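Skurport Ferkwood Desk: four months with a "buy it once" table

I should say up front that I went into this one in a bad mood. Skurport has spent the past year telling everyone who works from home that the reason their back hurts is a cheap desk, and that the Ferkwood is the last one they'll ever buy. I've owned three last desks. Two of them are in the garage.

The Ferkwood costs $97 more than the Grosta table it replaced, which came from a big-box store and never did anything wrong except wobble when I typed. What do you get for the extra? A thicker top, a crossbar at the back, and a card thanking you for joining the Ferkwood family. I did not join a family. I bought a desk.

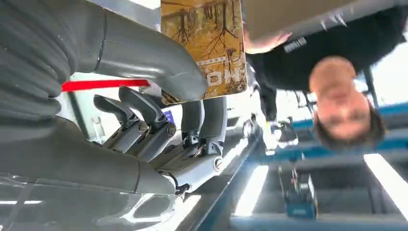
Shipping took longer than promised, and the box arrived with one corner crushed. The desk inside was fine, I'll give them that. The manual claims 25 minutes for assembly. I was still on the floor after two hours, mostly on account of four bolts that look identical and aren't. One pair is a hair longer. The drawing doesn't show which is which, and if you put the long ones in front they bottom out before the leg is tight.

Then there's the rating. The product page has 3,247 reviews and nearly all of them glow, but start reading and you'll find a lot that were written the day the box came. "Looks great, can't wait to use it!" Fine, but that's a review of a delivery. I sorted by lowest and learned much more -- mainly that the finish marks easily and that support takes its time.

Both true, in my case. A mug left a pale ring in the first week and it's still there. I wrote to support about it and got a reply in July suggesting coasters.

The weight limit is listed as 200 pounds. I have no plan to test that, and I doubt many buyers do. What I care about is whether the thing shakes when I lean on it, and it does, a little, side to side. Less than the Grosta. Front to back it's solid. 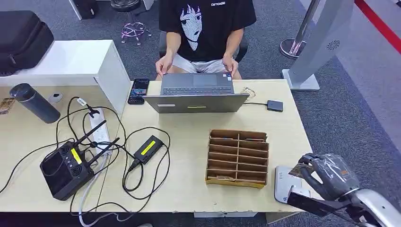

What about the Tsoukalas?

People keep bringing this one up in the comments, so I borrowed one for two weeks. The Tsoukalas is plainer, a bit shallower, and it comes with a cable tray the Ferkwood should have had. The tray is thin metal and rattles if you bump it, but my power strip is off the floor for the first time in years.

Its edge is sharper, though. By late afternoon my forearms had a line across them, and I ended up taping a strip of felt along the front. The Ferkwood's rounded edge is the one part of the sales pitch I'd sign my name to.

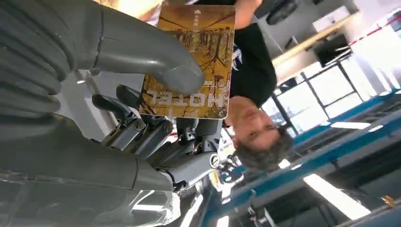

Neither company will sell you a replacement top on its own, which makes the "for life" talk hard to swallow. If the surface is what wears out, and it is, then you're buying the legs and the bolts all over again. Skurport's warranty covers the frame and leaves out "normal surface wear," which I'd guess is everything that will ever happen to it.

So, should you get one? If your current desk wobbles enough to bother you, wait for a sale and get the Ferkwood. If it doesn't, keep it. Try tightening the bolts first. I did that with the old Grosta before passing it along, and it got a lot better -- I was annoyed for a whole evening.

Three stars. Buy coasters.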